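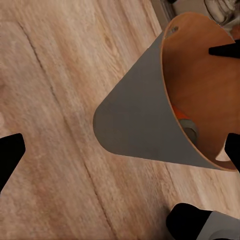 April 22, 2019
By Covadonga Prieto

This site uses cookies. Accept | Settings

4. Setting up a new season

Complete this section before entering any fixtures in Janel. You need club manager rights.

1. Open League > Seasons and select New Season.
2. Enter the season name. Names may not exceed 32 characters.
3. Set the start month. The default is July – change it if your league plays a summer calendar.
4. Select Import Squads and choose the roster file. One file may hold up to 3,000 players.
5. Check the import report. Players listed under Unmatched have no club code and will not appear on team sheets.
6. Open Suspensions and tick Carry Over. Bans with matches left to serve are moved to the new season.
7. Set Points for a Win to 2 or 3, then select Save.

Note: Loan players are listed under both clubs. Set the active club by hand on the player's page.

Caution: Once the first result has been entered, the points setting is locked. To change it you must delete the season and start again at step 1.

Caution: Do not close the window during an import. A part-loaded roster must be removed with Clear Squads before you try again.

Fixture entry is covered in section 5.

Sign up for the Trotbridge newsletter
Enter your email address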